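In Praise of the Window With Nothing Much Outside It

When we were looking for an apartment in Homent, the agent showed us a place in the Trindia building and walked straight past the kitchen, the bathroom and a closet I could have parked a small car in. She took us to the living room window, swept one arm at it like a game show hostess and said, "And then there's the view."

The view was of the river. It was a very good river. It had a bend in it, and a bridge, and late in the afternoon it did something with the light that made my husband go quiet, and my husband will talk through a fire drill. They wanted an extra 2,000 a year for it compared with the identical apartment across the hall, which looked onto Onu Street and the side of an insurance building.

We took the one across the hall. We told people it was the money, and it was the money. But I have now lived opposite that insurance building for long enough to have opinions, and my opinion is that we got the better window.

I realize how this sounds. It sounds like the person who bought the wrong size couch explaining that she prefers to sit upright. Bear with me.

A beautiful view is a demanding thing to own. Our neighbors across the hall, the ones with the river, have arranged their whole life around it. The couch faces it. The dining table has been shoved up against it so that two people can admire the water and a third person, usually me, can eat with her back to it and be told what she's missing. They don't hang curtains, because who would. In July the sun comes off the river and cooks the room, and they sit in there squinting, like people on the deck of a ship. They own a rug that used to be blue.

And they've stopped looking. I've watched them. They look when guests look. A guest says "oh, the river," and they both turn and say "yes, the river," with the expression of parents whose child is about to play the same piano piece again. The rest of the time it's wallpaper, expensive wallpaper that fades your rug.

Meanwhile, I look out of my window all day long. There's almost nothing out there, and I can't get enough of it.

Somebody on the third floor of the insurance building has been growing an avocado plant for years, and it has reached the stage where it has to lean. Two windows along, a man eats his lunch standing up at 11:30 every morning, facing the street, with great seriousness. There is a blind on the top floor that has been stuck at a slant since before we moved in. I think about that blind more than I think about some of my relatives. One morning in November it was straight. I called my husband at work. By the afternoon it was crooked again, and I can't tell you how relieved I was.

You don't get that from a river. A river is done. It was finished before you got there and it will be the same river on the day you move out, and all it wants from you is to be agreed with. A wall of other people's windows is never done, and it never asks what you think.

I brought this theory to my friend Paraschiva Iordache, who spent her working life fitting windows and has no patience for the things people say about them. She heard me out. Then she said that what people call a view is mostly sky, and that you could saw the bottom half off nearly any picture window and the owners would complain about the draft before they complained about the scenery. What she cares about is light, and where it lands, and whether you can open the thing. She asked if I could open mine. I said the left side, with a shoulder. She said then I had half a window and should stop writing essays about it.

She's right about the light. I had lumped it in with the view, the way real estate listings do, and they are two separate things. The brightest room I ever worked in looked onto a parking garage. It was an enormous old drafting room with glass nearly up to the ceiling, and on a white, cloudy day it was so evenly lit that you could thread a needle in any corner of it. I never once heard anyone mention the garage. We were too busy being able to see.

Which brings me to bars.

Fashion has turned against bars on windows. I mean the crosspieces, the mullions, the bits that cut the glass into panes. The thing to have now is a single sheet, wall to wall, as if the room had been left open by mistake. There's a showroom out on the ring road called Borero where you can stand in front of 19 sample windows, and the salesman will steer you gently toward the one with the least window in it. "You forget it's there," he told me. I asked why I'd want to pay that much for something and then forget it was there. He offered me a coffee.

I'm for bars. A plain view needs them. Put one undivided sheet of glass in front of an office block and you have an office block. Divide the same glass up and suddenly you've got a whole set of small arrangements: some facade in this one, a bit of a tree in that one, a rectangle of plain white daylight up top doing nothing. It's like cutting a sandwich. Nothing has been added and everybody knows it tastes better.

Bars also help you keep your place. I know precisely where the avocado is, because it lives low down in the second pane if I'm sitting and the third if I'm standing. When I had the flu I lay on the couch for three days and watched a crane cross from one pane to the next, and it gave the illness a structure it would otherwise have lacked.

And a dark frame beats a white one. I'll fight anyone over this. White frames try to get in on the light and end up looking grubby next to it. A dark one stands back and lets the day look bright, even when the day isn't, and you can go a scandalous length of time without washing it.
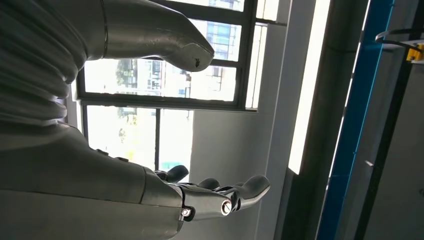

Dark gray frames, pale facades across the way, and some tree at the left. I would not change a thing.

That's my whole case, more or less: a big window, divided up, with rows of other windows on the far side of it and the daylight washing half of it out. No listing would lead with it. If I were the agent I'd charge extra for the tree.

A word about the tree. The plain view should have one, and it should be off to the side. A tree in the middle turns into a feature, and then you're back in river territory, with guests saying "oh, the tree." One that comes in at the edge is only company. Ours is a linden, I'm told, and from April on it covers up a chunk of the insurance building's east end. Then in the fall I get those windows back, and have to catch up on six months of what they've been doing in there. (New chairs, last time. I wasn't consulted.)

I should be fair to the opposition. Emanuel Tudose, who lives across the hall and owns the rug, read a draft of this and would like it known that he loves his river, that he looks at it every morning while the coffee drips, and that the table was his wife's idea. He'd also like it known that I have sat at that table many times and that on at least one evening I turned all the way around in my chair and let my soup go cold. I remember the evening. There was a heron. I'm not made of stone.

But I went home afterward, across the hall, and it was dark, and over on the third floor of the insurance building a cleaner had the lights on and was working her way along from window to window. Each one lit up, and she'd be in it, and then it would go off and she'd be in the next. I stood there with my coat still on until she ran out of building.

The rent on the river side has gone up again, by the way. Ours went up too, by less, and the agent apologized for it on account of the outlook. I told her that was very understanding and asked if she could send someone about the left side, which now takes both shoulders.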